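Kincombe Hall — Snack Table Check
Date: 2021-01-30
Area: wooden table, donut plates

Thank you all for being so good about filling these in, I know it's one more sheet on a busy Saturday, but the one from August saved us a lot of head-scratching.

1. Tabletop wiped down before plates go out — OK. The grain does hold on to sugar, so please go along it with the cloth and then back again.

2. Clamps at the table edge tight — OK. Checked by hand, no wobble.

3. Donuts on plates — NEEDS ATTENTION. Most were fine, but there was a chocolate one with sprinkles lying straight on the wood, and I'd so much rather we fetched another plate (there are 33 in the Lukumay cupboard, we won't run out!). 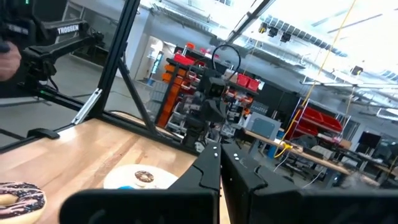
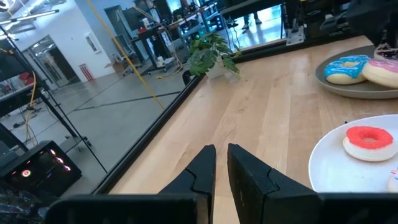
Item 3: donuts at the table, chocolate-glazed in the first picture, brighter frostings in the second.

4. Plates well back from the edge — OK, though I'd like the big white one moved in a little.

5. Plant kept away from food — OK. It's at the far end in its white pot and looking very glossy, bless it. Please water it at the sink.

6. Allergen cards out — NOT DONE. The Jarar cards are in the top drawer, 3 to a set. One set per table, please, and facing the people who are eating.

7. Floor clear on the walking side — OK. Sprinkles do travel, so a quick sweep at the end — even a lazy one — is always welcome.

Recheck items 3 and 6 before the next tray comes out.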